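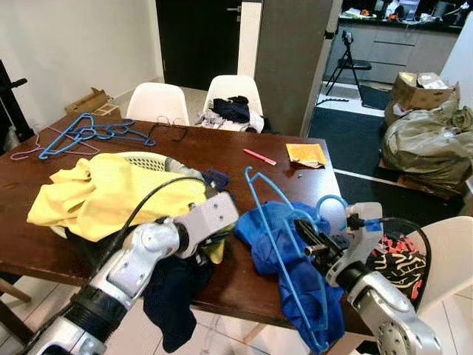

Chapter 7
What Does a Success Rate Measure?

A paper on robot learning usually gives you its main result in the first paragraph. The number is a percentage, it is higher than the percentage in some earlier paper, and the rest of the text explains the method that is said to have produced it. Readers in a hurry take the number and leave. This chapter is for readers who would like to know what the number is made of before they carry it anywhere.

We will work mostly with one task, putting garments on hangers with two arms, and with one study of it, the Stotmont trials. I chose the task because cloth is hard on loose definitions. A block is in the box or it is outside the box. A shirt can be on a hanger by one shoulder, or by both shoulders with the collar folded under, or hooked through a sleeve in a way that holds until somebody picks it up. Each of these has been called a success in print.

The Stotmont group, led by Glykeria Andreadis, collected 378 demonstrations by teleoperation and trained a policy on 261 of them. The remainder were set aside for reasons given in a single sentence: "low quality or incomplete." The policy was then run for 156 evaluation trials, and the group reported that it hung the garment in most of them. A second group at Dramodau repeated the work with the same arms and the same released weights, and got a good deal less. The two teams spent a summer exchanging messages about lighting and camera mounts. I have read those messages and I doubt that lighting was the trouble.

7.1 Three questions to ask first

Before we look at any statistics, put three questions to the study. They are dull questions, and a surprising number of papers can't answer them.

Who decided that a trial had ended? In the Stotmont work the operator pressed a key. Thaddäus Riedl, who ran many of the trials, later wrote that he would "give it a little longer" if the arm looked close. That is a natural thing to do at the end of a long afternoon. It also means that the time limit in the paper was a suggestion.

Who set the table, and how? The paper says the garments were "randomly arranged." Nobody throws a shirt on a table at random. People learn, without meaning to, which heaps the robot can handle, and their hands start making those heaps. The Dramodau team had no such habits when they began, and I suspect this accounts for more of the gap than anything in the hardware. I can't prove it, as neither group kept pictures of the starting layouts. Section 7.4 describes a cheap way to do so.

What happened to the trials that don't appear? A motor fault, a tangled cable or a hanger that slid to the floor before the arm moved may be a fair reason to throw a trial out. The rule has to be written down before testing starts, though, and the discarded runs have to be counted. Stotmont had 2 people making these calls, Riedl and Kuo-hua Lai, and they never compared notes until a reviewer asked.

7.2 Clutter as a variable

Authors like to write that their method works "in cluttered, real-world homes." The phrase sounds generous and commits them to almost nothing. Clutter can mean objects that get in the way of the arm, objects that look like the target, or objects that simply sit there making the photograph more lifelike. Only the first two make the task harder, and they make it harder in different ways – one is a problem of motion and the other a problem of seeing.

Hoi-yan Ng proposed a sorting of clutter along these lines, known as the Chu scale after the lab where she worked. It asks the experimenter to mark every loose object as blocking, confusing or idle before the first trial. The scale is crude. Two people using it will disagree over a pile of spare hangers, which may block the gripper on one run and lie idle on the next. Even so, a crude record made in advance is worth more than a fine phrase added afterward.

Carys Lewis has argued the opposite in her work on the Driltarow benchmark. Her view is that scoring clutter invites people to arrange it for the score, and that we would do better to test in many rooms and describe none of them closely. We return to her argument in Section 7.5, where it does better than I expected on rigid objects and rather worse on cloth.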